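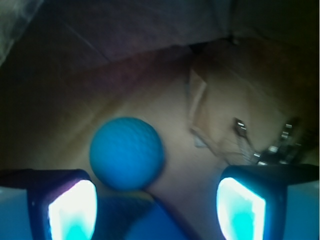
August 13, 2019
By D. Alard

I have been trying to get the practice balls sorted since November. They were in three places - a bucket in the garage, a canvas bag in the back of the car, and loose in the bottom of the hall closet, where they rolled out every time somebody wanted a coat. This week I put all of them on the floor and dealt with it.

There were 388 in total. I had guessed 200. Some came from the driving net I bought when we moved to Ikthorpe, and a lot came in a mixed lot from a neighbor's yard sale, which I paid too much for. The rest I can't explain.

I sorted by type first and color second. Type matters more. The hollow plastic ones with holes barely fly and are fine for the yard. The soft dimpled ones go farther and feel closer to a real ball off the club, so those are the ones I want to keep together. Real balls went in their own pile right away. I don't want one of those getting mixed in with the soft ones and going through the kitchen window.

Blue turned out to be the best color for me. White disappears against the dry patches in the lawn, and yellow is no good once the leaves start coming down. Orange is fine but fades after a summer outside. Blue I can find in almost anything except deep shade under the hedge, and I have mostly stopped hitting toward the hedge.

For washing I used a bucket of warm water with a squirt of dish soap. Let them sit ten minutes, then go over each one with an old toothbrush. The dimples hold dirt, and a cloth just slides over the top of it. Rinse and spread them on a towel. I tried the mesh laundry bag in the washing machine once and would not do it again. The noise was bad and they came out no cleaner.

Then I threw out anything split, flattened, or chewed. That was 59 balls, more than I expected. A soft ball with a split in it goes off to one side when you hit it and you end up blaming your swing.

For storage I looked at a wire ball rack in the Skovport catalog but it was too wide for the shelf. I ended up using cardboard boxes with the flaps folded in, the short kind that canned goods come in. Two fit side by side on the lower shelf. If a box gets soft I will replace it with another box. The soft balls took up more room than I wanted, so I kept 182 of those and gave the extras to the school down the road.

I also had a Dönmez shag bag, the tube kind that picks balls up off the grass when you push down on it. It works on real balls. The soft ones squash and pop back out the bottom half the time, so for those I still bend over and pick them up by hand.

The hall closet is empty of balls now except for one I found in a boot this morning. The clubs are next. Two of the grips have gone slick and the seven iron needs a new one before anything else.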